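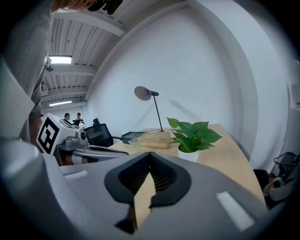 Two grippers at the desk, a flat tan piece in the jaw of the near one. Lamp and plant are not on the asset list.

July 8, 2024

Equipment planning, second pass. The first pass was a wish list and got treated like one.

Hand-held grippers: we want 2 more. Pralen quotes 538 each, housing and jaw included, marker cube extra. The cube is a cube with a printed square on it. I have asked what the extra is and got a brochure back.

Foam pads: the ribbed foam is the part we will keep paying for. Hajdu sells it in packs of 100, minimum order 2 packs. That sounds like a lifetime supply until you let people use it. Put down both packs under consumables, where purchasing asks fewer questions than under "parts."

Cables: no line for these. We own plenty, they just live in one knot at the end of the desk. Someone could untangle it for less than the price of a new set. Leaving this here as a hint.

Desk space: if the new grippers come we need a second desk or a serious talk with the plant. Dritalberg has benches in the used catalog, delivery not included, stairs not mentioned. Need to measure the door before anyone clicks anything.

Robot arm: moved to November, again. Jutcombe will hold the quote if we send a letter of intent, so the letter is now my job. The argument for waiting is fair. We can collect plenty by hand with what we have, and an arm with no mount, no safety fence and no service contract is a very expensive coat rack. Mount and fence go on the same request this time so they can't be cut separately.

Still open:
- does the Pralen price include spare finger pads, or only the pair that's on it
- who signs for anything over the card limit
- charger for the grippers, ours or theirs
- shipping on the Hajdu foam, which last time cost more than the foam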